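About Witotora

Witotora is a website about reality television. We publish episode recaps, exit interviews and weekly power rankings for competition shows, with most of our attention on business contests, baking, sewing and anything where people get sent home on a Tuesday night.

Lorena Quiroga and Efren Dalisay started the site from a shared apartment in Stemham. The first post was a recap of a business show's opening episode, written because the two of them disagreed about who should have been fired. It had 63 readers. By the end of that season they had covered every episode and taken on Celeste Fuentealba as a third writer.

We now have 14 regular contributors and an archive of 191 full-season guides. Each guide lists the contestants, the tasks, who left in which week and what the judges said about it.

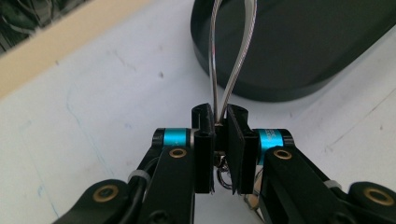

Our recaps go up the morning after broadcast. The writer watches once live and once again with notes, and a second person checks names and quotes before anything is posted. Craft and workshop contests take longer, as viewers write in when we get a tool or a material wrong. If a contestant is working with twisted wire cable and has pulled it into a tall, narrow loop like the one in the photo, we want the recap to say cable and not string. Horacio Olivares edits those shows and keeps the glossary.

We do not publish spoilers from filming. Results that leak before an episode airs stay off the site, including the comments. Headlines do not name the person who left until noon the next day – readers in other time zones asked for this and we have kept to it.

Witotora is independent. We are paid for by advertising and by members, who get the podcast early and can vote in the season awards. Networks sometimes send us episodes in advance. They do not see our reviews before you do.

Corrections and interview requests go to Aurelia Bratu through the contact form. We read pitches from new writers in June.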